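4.2 Homesickness and private lessons

The learners in Zakcombe took private lessons of the local language, mostly two per week. Of the 30 adults who began, 17 continued until July. Those who stayed described homesickness as something which comes in waves, strong in the first month and weaker later – a pattern also seen in the Wedberg interviews.

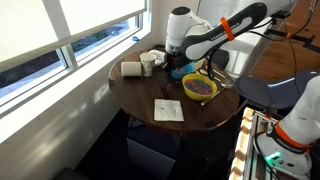
Figure 4. Round table by the window.

When did the learners begin to speak outside the lesson? Most of them first did so after 8 lessons, usually in a shop or with a neighbour.

The teachers at Horkero did not correct every mistake in these early weeks. According to the Jansen scale, which we used in the same form as in Section 3, confidence grew before grammar did. We cannot say if the lessons caused this, as many learners also joined walking groups and choirs in the same period.

Last updated: July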